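Search this site Enter keyword Go

The bowl on the hob

Steel bowls, glass lids, black panels let into pale worktops: the kitchen has talked itself into looking like a place where food is an afterthought. Is any of it better to cook with?

Gonçalo Cordeiro

Share 34 Comments 15

The salesman at Vodiden wanted me to knock on the worktop. I knocked on it. It made the noise a worktop makes. He looked pleased, as if we had settled something, and moved on to the hob, a sheet of black glass so shiny that I could check my teeth in it, and told me that the whole thing would "disappear" once fitted.

I have been hearing about disappearing hobs for years and have yet to lose one. They are large, they are black, and they are generally put into the middle of something white, where you could find them from the far side of the road. What does disappear is the space beside them, and with it the place where you used to put the bowl down.

That is how I came to be interested in bowls. I started out writing about hobs, after my sister-in-law had hers replaced and rang me to complain that she was now cooking on a coffee table. Every kitchen I went into told the same story. The owner would show me the hob, then the taps, then a drawer that closed by itself, and all the while the actual work of the kitchen was being done in a battered mixing bowl parked on top of the cooking zone because there was nowhere else for it.

Wayne Heywood fits kitchens in and near Mureck and has the weary manner of someone who has cut a lot of holes in expensive stone. He thinks the flat hob has made people untidy.

"With gas you had the bars," he told me. "You couldn't put your post on it. You put glass in and it's a shelf. I go back to do a hinge and there's a fruit bowl on it, there's school letters. One lady had her sewing machine on it."

Was it switched off?

"I didn't ask. I moved it."

The makers' leaflets say not to do this. I have read several, and they are all firm on the point and all illustrated with a photograph of a hob that has something decorative standing on it. In one it was lemons.

Let us be fair to the bowl, though. Stainless steel is the one thing in the modern kitchen that I have no quarrel with, or not much of one. It does not break when you drop it. It does not hold on to last week's onions in the way that plastic does. You can put boiling pasta in it, or ice, or a pile of wet salad, and if you bash the rim against the sink you have a dent and a small memory. My own came from a market stall and has outlived two sets of very nice stoneware.
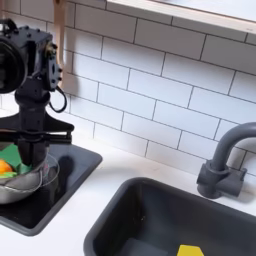

Can you leave a steel mixing bowl on a flat electric hob? While you are preparing food, with every zone off and cold, it will generally do no harm, but lift it when you move it, because grit under the base will scratch the glass.

The scratching matters more than the people who sell the things like to admit. Yu-ting Hsieh, who teaches an evening cookery class in a converted chapel, has six glass hobs in her care and showed me all of them. The oldest had a pattern of fine grey arcs across it, like a pond that has been skated on. Salt, she said. Salt and sugar, and people who push.

"They slide everything. I say lift, and they slide. It looks smooth, so they think it is for sliding."

She has tried the protective mats and does not care for them. One curled. Another, sold under the name Lokon at a price I would have called a joke, left a tacky ring that took her a morning to get off. She has gone back to a folded tea towel, which is put down when the hob is stone cold and taken away before anybody goes near the controls. I asked whether she trusted a class of beginners to remember the second half of that. She gave me a long look and said that she took the towels away herself.

Then there are the clear things. Glass bowls, glass lids, clear plastic tubs: we are told that it is helpful to see what is inside. I have never understood this. I know what is inside, I put it there. The see-through lid is an answer to a question about simmering, and even then it steams up within a minute and you have to lift it, just as your grandmother lifted the tin one.

Kai-wen Yang, who runs the kitchenware floor at Yip, was patient with me on this subject. Customers like clear bowls for proving dough, she said, because you can watch the rise against the side. She also pointed out that a clear bowl is easy to check for cleanliness. I granted her the dough.

Where I would not give way was on storage. A steel bowl nests. A lid of any sort does not. It leans. It leans against the bowl, or the tiles, or another lid, and it waits there for you to reach past it for the pepper. Yip will sell you a rack for lids, and a second rack that goes inside the cupboard door, and a set of adhesive hooks. I bought the hooks. They held for eleven days, and I was at home when they stopped.

"You should clean the door first," Kai-wen Yang said.

I had cleaned the door first.

White tiles are another matter on which I expected to be rude and have had to climb down a little. They are in every new kitchen I visited, usually plain, usually run straight up the wall behind the hob, and I had taken them for a failure of nerve. But Heywood says they are the part he is least often called back to. They wipe. If one cracks you can replace it, provided that you kept a spare, and he would like it known that people never do. He leaves a few at the back of the cupboard under the sink and tells the householder where they are. When he returns they have been thrown out.

The grout is less forgiving. Behind a hob it catches everything that leaps out of a frying pan, and a white line does not stay white. Darker grout hides it. Whether you are happy cooking in front of something that merely hides it is for you to decide; I find that I am.

And the white worktop? I went to see one in its second year, in the flat of Szu-yu Wei, who does bookkeeping from the other end of the same room. She had been told it would not stain. It had a turmeric mark the shape of a thumb beside the hob, and a paler one where she had gone at it with bicarbonate of soda and made, in her word, a halo. She had been quoted 2112 for the worktop with fitting and had paid it without arguing, which she now regards as the real mistake.

"I should have asked to see an old one," she said. "In the showroom they are all new."

I have thought about that remark a good deal. Every kitchen showroom I have walked round is selling the first afternoon. The steel has no fingerprints, the glass has no arcs in it, and not one person has ever chopped a beetroot. I asked at Vodiden whether they had a display that had been used, properly used, for a year or so. The salesman thought that I was complaining about the cleaning.

So I did my own test back in February, if cooking in a kitchen and being cross can be called a test. For 30 days I kept the hob clear. No bowl, no board, no lid propped up beside it. Everything had to be prepared on the worktop and carried across. I can report that the hob looked marvellous and that I was miserable by the end of the first week. My usable worktop is the width of a tea tray. I beat eggs on the windowsill. I peeled potatoes sitting down, with the bowl in my lap, as people did on back steps before anyone had thought of fitted units, and that part I rather enjoyed.

When it was over I put the bowl back on the glass and felt the whole room relax. It is bad practice, and I switch the thing off at the wall before I do it, and I lift. The leaflets are right and I shall go on ignoring the lemons.

If you are having a kitchen done, Heywood's advice is to take your biggest bowl with you when the plans are drawn up and ask the designer to show you where it goes. He means when it is full, with a spoon in it, while something else is boiling. He has seen designers point at the sink. He has seen one point at the hob.

Szu-yu Wei, meanwhile, has put a chopping board over the turmeric. It has been there ever since, and she tells visitors that it is for bread.

15 comments Join the discussion

Contact us Copyright June 2026 Back to top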